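**Plirncombe, Wednesday, May 26, 2021** - Nuven, a supplier of counter fittings and small-goods displays to independent grocers, today published the second edition of its shelf-edge labeling guide for shops with less than 40 square meters of sales floor. The guide replaces the March draft and takes effect for all new Nuven orders on publication.

The revised guide sets out label height, type size and price placement for stepped displays, baskets and counter trays. It covers 172 product lines, up from 114 in the draft. The added lines are mostly single-serve confectionery and chilled drinks, which the draft grouped under one general heading.

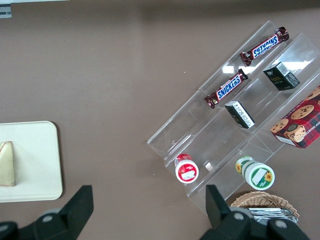
Minimum type size for the unit price has been raised to 8 millimeters. The selling price must be printed larger than the unit price and placed to its left. Both prices must appear on the same label. Where a promotion applies, the promotional label is fixed over the standard label and removed at close of trade on the last day of the offer.

"The draft left too much to the person holding the label gun," said Nest Kemeys, technical editor at Nuven. "Two shops could follow it to the letter and end up with different shelves. We have cut the optional wording and given one position for each type of fitting."

Baskets and other open containers are treated separately in Section 4. Labels may not be tied to a handle or laid among the goods. A rigid card holder is clipped to the rim on the customer side, with the lower edge of the card level with the top of the rim.
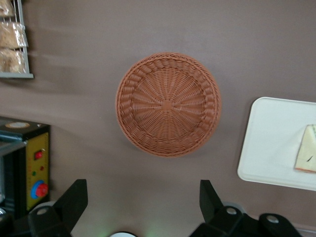
*Round woven basket, shown without goods or card holder.*

The guide was prepared with Begay, a label stock manufacturer, and Turska, which prints shelf cards for the convenience trade. Begay supplied adhesive data for clear plastic, painted metal and untreated wood. Turska reset the card templates and reduced them from eleven sizes to five. Cards printed to the old sizes may be used until stock runs out - they do not need to be recalled.

Bottle racks with more than one step now take one label per step, even when every step holds the same product. Trays take a single label at the front left corner.
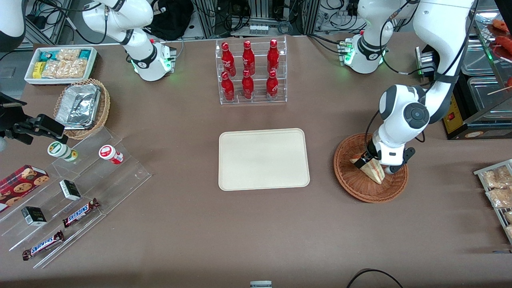
*Two-tier clear rack with six Coca-Cola bottles, behind an empty cream tray.*

The second edition is free to Nuven account holders and can be requested in print or as a PDF from the Plirncombe office. Card templates are supplied as separate files. Holders of the March draft should discard it.

**Press contact:** Nest Kemeys, Nuven, Plirncombe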